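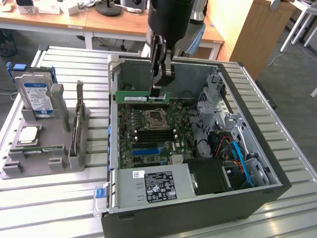

RAM day on the refurb bench. A thread

1/ Been promising this one for ages. People keep asking what it's like working next to the arm now. Typing on my break so excuse spelling

2/ For anyone new: I'm at Brurkine, we take in old office desktops, strip them, test the bits, rebuild, sell on. Mostly towers. Schools buy them, small firms, someone's nan

3/ Before the arm it was all hands. You, a screwdriver, a tower on its side, radio on. Memory was the job everyone got put on first. Push till it clicks. Then do it all day till your thumbs go

4/ My thumbs went. Colleen Turcotte's went before mine, she wore one of those splints most of last winter. So when they said a robot was coming for the memory I wasn't exactly crying about it

5/ Was worried though. We all were. You hear "it'll free you up for more interesting work" and you think right, free me up to be at home then

6/ What happened: no one got let go. Two people left and weren't replaced. Make of that what you will, I've made various things of it

7/ Right so the job itself. Stick goes in the gripper by its top edge, lined up over the slots, down it goes. Latches on both ends of the slot have to be open first or you've got trouble. Ask me how I know

8/ Parts sit in the grey fixture next to the case. Drive in its blue caddy, processor, spare stick, card stood up in its slot. Everything has its place and I mean to the millimetre. Laying that out is a person. Me, mornings

9/ That's the bit that changed most tbh. I used to build computers. Now I set the table for something else to build them. Tamsin Ostrowski calls it being a waiter and she's not wrong

10/ Cables are still ours as well. Anything floppy. A SATA lead never sits the same way twice, the arm wants everything to be where it was last time. So before a run you go round tucking wires out of the way like you're doing a kid's hair for school

11/ And old machines are all different!! The Plidis lot who set it up had one kind of case in mind I reckon. We get whatever falls off the back of an office clearance. New model comes in, someone has to teach it the positions, and that's half a shift gone

12/ Good bit: I do the teaching now. Got 3 days training and 32p an hour more. Not a typo, pence. I did say thank you, I was brought up properly

13/ But it is a real skill and I like it. How far down, how hard to push, when to stop. All the stuff my hands knew and I'd never had to say out loud. First time trying to write down what a click feels like I sat there for ages

14/ Vernon Dhillon's been on the bench longer than any of us and he can't stand it. Says you used to be able to hear how the shift was going. He's right there's less chat. You're watching, and watching makes you quiet

15/ Also the pace is not yours any more. By hand you'd do a quick one, then a slow one and have a biscuit. Arm doesn't speed up but it doesnt have a biscuit either. We had to ask for the breaks to be written into the run sheet. Took 2 meetings

16/ Manon Pelletier got that sorted, credit where due. She also got it agreed that whoever's on the bench can stop it without asking. No form, no telling off. Should've been there from day one if you ask me

17/ Someone replied last time "so would you go back". Ermm. For the thumbs, no. For the radio, yeah

18/ What I'd say if your place is getting one. Ask who's teaching it and what they get paid for that. Ask who fixes it at 9 at night when the fitter's gone home. Ask before it's bolted down, they're far more chatty before

19/ And get your name down for the training even if you hate the thing. Vernon didn't and now he's stuck on tucking cables. He's asked to go on the next lot, Wednesday I think

20/ Break's over, got a stack of towers to lay out. Will do drives next time, the caddies are their own saga. Replys later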